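## 4. 직물류 분류 및 접기 작업

이 장은 란톤(Lanton) 의류·직물 정리실의 작업대에서 이루어지는 분류, 펼치기, 접기 및 보관 절차를 규정한다. 세탁과 건조를 마친 직물이 정리실로 인계된 시점부터 보관 선반에 적재되는 시점까지를 적용 범위로 하며, 세탁기와 건조기의 운전에 관한 사항은 제3장을 따른다.

개정일: 2020년 12월 18일
검토: 에반시아 마놀라키스(Evanthia Manolakis), 정리실 운영 담당

### 4.1 용어

| 용어 | 의미 |
|---|---|
| 대형 직물 | 작업대 위에 한 번에 펼쳤을 때 상판의 절반 이상을 덮는 천. 담요, 덮개, 식탁보, 커튼 등이 해당한다. |
| 소형 직물 | 대형 직물에 해당하지 않는 천. 수건, 행주, 베갯잇 등이 해당한다. |
| 의류 | 착용을 목적으로 한 모든 품목. 끈이나 허리띠가 분리되는 경우 본체와 함께 취급한다. |
| 기준변 | 접기를 시작할 때 작업대 앞쪽 모서리와 나란히 맞추는 변. |
| 보류품 | 오염, 손상, 습기 또는 표찰 누락으로 인하여 접기 공정에 투입할 수 없는 품목. |

### 4.2 작업 전 준비

1. 작업대 상판을 마른 천으로 닦고, 실밥과 먼지가 남지 않았는지 확인한다.
2. 상판에 습기가 있는 경우 완전히 마를 때까지 직물을 올려놓지 않는다.
3. 인계 전표의 품목 번호와 실제 품목을 대조한다. 번호가 일치하지 않는 품목은 보류품으로 처리한다.
4. 분류용 통을 작업대 측면에 배치한다. 통의 내부에 이전 작업의 직물이 남아 있어서는 안 된다.
5. 작업자는 시계, 반지, 팔찌 등 직물의 올을 걸 수 있는 장신구를 제거한다.
6. 접기판을 사용하는 경우 판의 모서리에 거스러미가 없는지 손등이 아닌 마른 천으로 확인한다.

> **참고** 엔두라(Endura) 접기판은 의류 전용이다. 대형 직물에는 접기판을 사용하지 않으며, 4.5항의 절차에 따라 손으로 접는다.

### 4.3 1차 분류

인계된 직물은 접기에 앞서 종류와 색상에 따라 나눈다. 이 단계에서는 직물을 완전히 펼치지 않아도 되나, 서로 다른 품목이 겹치거나 감겨 있는 상태로 다음 단계에 넘겨서는 안 된다.

1. 직물 더미에서 가장 위에 있는 품목부터 하나씩 들어 올린다. 아래쪽 품목을 잡아당겨 빼내지 않는다.
2. 들어 올린 품목에 다른 품목이 딸려 올라오면 즉시 내려놓고 두 품목을 분리한다.
3. 의류, 대형 직물, 소형 직물의 순서로 구분한다.
4. 같은 종류 안에서는 짙은 색과 옅은 색을 나눈다. 무늬가 있는 직물은 바탕색을 기준으로 판단한다.
5. 끈이 달린 의류는 끈이 다른 직물에 걸리지 않도록 본체 안쪽으로 정리한 후 별도로 둔다.
6. 분류가 끝난 소형 직물은 통에 담고, 대형 직물은 작업대 위에 둔다.

> **주의** 짙은 색 직물과 옅은 색 직물을 장시간 맞닿게 두지 않는다. 잔여 습기가 있을 경우 이염이 발생할 수 있다.

> **주의** 통에 직물을 눌러 담지 않는다. 테두리 높이를 넘는 분량은 다음 통으로 나누어 담는다.

### 4.4 대형 직물 펼치기

대형 직물은 건조 과정에서 생긴 주름과 뭉침이 여러 겹으로 겹쳐 있으므로, 한쪽을 강하게 당겨 펴는 방식은 허용되지 않는다. 특히 줄무늬나 격자무늬로 짜인 천은 당기는 방향이 어긋나면 무늬가 비스듬히 틀어진 채 접히게 된다.

1. 직물 더미의 가장자리를 따라가며 네 모서리 중 하나를 찾는다.
2. 찾은 모서리를 잡고 수직으로 천천히 들어 올린다. 이때 직물의 나머지 부분은 작업대 위에 그대로 둔다.
3. 들어 올린 부분의 아래쪽 단이 말려 있으면 단을 펴 준 뒤 다시 내려놓는다.
4. 인접한 모서리를 찾아 같은 방법으로 정리한다.
5. 두 모서리 사이의 변을 작업대 앞쪽 모서리와 나란히 놓고, 이를 기준변으로 정한다.
6. 손바닥을 기준변에서 뒤쪽으로 밀어 가며 접힌 부분을 차례로 편다.
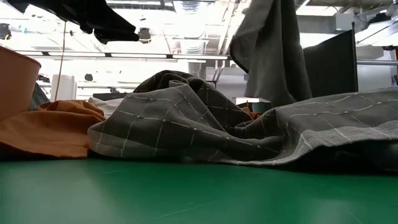
기준변을 정한 뒤에는 직물의 중앙부를 정리한다. 봉긋하게 솟은 부분을 위에서 눌러 펴면 눌린 자국이 고정되므로, 솟은 부분의 양쪽을 잡고 바깥 방향으로 나누어 밀어낸다. 접힌 천 아래에 빈 공간이 남아 있는 경우에는 손을 넣어 다른 품목이 들어 있지 않은지 확인한다. 소형 직물이 대형 직물 밑에 깔린 채 함께 접히는 사례는 보관 후 점검에서 반복적으로 지적되는 사항이다.

격자무늬 직물은 무늬의 선을 정렬의 기준으로 삼는다. 가로선이 작업대 앞쪽 모서리와 나란하고 세로선이 이에 직각을 이루면 펼치기가 완료된 것으로 본다. 선이 휘어 보이는 곳은 그 아래에 주름이 남아 있는 곳이므로 해당 부분만 다시 들어 올려 정리한다. 직물 전체를 처음부터 다시 펼 필요는 없다.

작업대에 다른 품목이 함께 놓여 있을 때에는 다음 사항을 준수한다.

- 대형 직물에 일부가 깔린 품목은 대형 직물을 먼저 들어 올린 다음 옮긴다.
- 색상이 다른 품목은 작업대의 좌측 또는 우측 한쪽으로 모아 둔다.
- 작업대 위쪽에 걸어 둔 의류의 자락이나 끈이 펼쳐진 직물에 닿지 않도록 한다.

### 4.5 대형 직물 접기

1. 기준변의 반대쪽 변을 양손으로 잡고 기준변 위로 가져와 포갠다.
2. 두 변의 끝이 일치하는지 확인하고, 어긋난 경우 위쪽 겹만 움직여 맞춘다.
3. 중앙에서 바깥쪽으로 쓸어내려 겹 사이의 공기를 뺀다.
4. 좌측 변을 우측 변 위로 포개어 다시 반으로 접는다.
5. 접은 결과물의 너비가 72 cm를 초과하면 같은 방향으로 한 번 더 접는다.
6. 최종 접힘선이 앞쪽을 향하도록 방향을 돌린다.
7. 표찰이 있는 품목은 표찰이 윗면의 우측 모서리에 오도록 한다.

> **참고** 발렌티니(Valentini) 규격의 누빔 직물은 두께로 인하여 세 번 이상 접을 경우 접힘선이 벌어진다. 이 품목은 두 번만 접은 뒤 말아서 보관한다.

### 4.6 소형 직물 및 의류 접기

소형 직물은 통에서 한 장씩 꺼내어 접으며, 여러 장을 겹쳐 한꺼번에 접지 않는다.

1. 직물의 긴 변을 좌우로 놓고 구김을 편다.
2. 긴 변끼리 맞추어 반으로 접는다.
3. 짧은 변 방향으로 삼등분하여 접는다.
4. 같은 색상끼리 쌓되, 한 묶음은 16장을 넘기지 않는다.

의류는 다음 순서에 따른다.

1. 단추와 지퍼를 잠근다. 지퍼의 손잡이는 아래로 눕힌다.
2. 앞면이 작업대를 향하도록 엎어 놓는다.
3. 접기판을 목둘레의 중앙에 맞추어 올린다.
4. 양쪽 소매와 옆선을 판의 가장자리에 맞추어 안쪽으로 접는다.
5. 판을 빼낸 후 밑단을 위로 올려 반으로 접는다.
6. 분리형 끈은 느슨하게 감아 접힌 의류의 안쪽에 넣는다.

안감이 미끄러운 의류와 어깨 부분에 심이 들어 있는 의류는 접지 않고 걸어서 보관한다. 걸어 둔 의류의 밑단과 작업대 상판 사이에는 50 cm 이상의 간격을 유지하는 것을 원칙으로 하며, 분류 중 임시로 걸어 둔 의류에는 이 간격을 적용하지 않는다. 임시로 건 의류는 해당 분류 작업이 끝나는 즉시 옷걸이대로 옮긴다.

### 4.7 보류품 처리

다음 중 하나에 해당하는 품목은 접지 않고 보류품으로 분리한다.

- 손으로 만졌을 때 차갑거나 축축한 느낌이 있는 품목
- 얼룩이 남아 있는 품목
- 솔기가 터졌거나 올이 풀린 품목
- 표찰이 없거나 표찰의 번호를 읽을 수 없는 품목

보류품은 서식 682에 품목, 사유, 발견 단계를 기재한 뒤 보류 선반에 둔다. 습기로 인한 보류품은 펼친 상태로 건조대에 옮기고, 재투입 전에 4.3항부터 다시 진행한다. 손상품의 수선 여부는 운영 담당이 결정하며, 작업자가 임의로 실을 자르거나 잡아당겨서는 안 된다.

### 4.8 보관

1. 접은 직물은 제미아(Gemia) 선반의 지정 칸에 접힘선이 앞을 향하도록 넣는다.
2. 무거운 품목을 아래에, 가벼운 품목을 위에 쌓는다.
3. 선반의 뒷벽과 직물 사이에 통풍을 위한 틈을 둔다.
4. 새로 접은 품목은 기존 품목의 아래에 넣어 오래된 것부터 출고되도록 한다.
5. 비워진 통은 안쪽을 닦은 후 작업대 측면의 원래 자리에 둔다.

> **주의** 장마철인 7월에는 선반 최하단에 직물을 보관하지 않는다. 최하단의 품목은 한 칸 위로 옮기고, 공간이 부족하면 운영 담당에게 보고한다.

### 4.9 작업 종료 점검

| 점검 항목 | 확인 기준 | 미달 시 조치 |
|---|---|---|
| 작업대 상판 | 남은 직물과 실밥이 없을 것 | 4.2항에 따라 재청소 |
| 분류용 통 | 비어 있을 것 | 잔여 품목을 종류별로 접어 보관 |
| 임시로 건 의류 | 모두 옷걸이대로 이동되었을 것 | 즉시 이동 |
| 보류 선반 | 모든 품목에 서식이 첨부되었을 것 | 서식 작성 후 첨부 |
| 보관 선반 | 접힘선의 방향이 일치할 것 | 해당 묶음만 재정렬 |

점검 결과는 작업 일지에 기록하고 작업자가 서명한다. 접기를 마치지 못한 대형 직물이 있을 경우에는 반쯤 접은 상태로 두지 말고 전체를 펼쳐 건조대에 걸어 두며, 다음 작업자는 4.4항의 1번 단계부터 다시 시작한다.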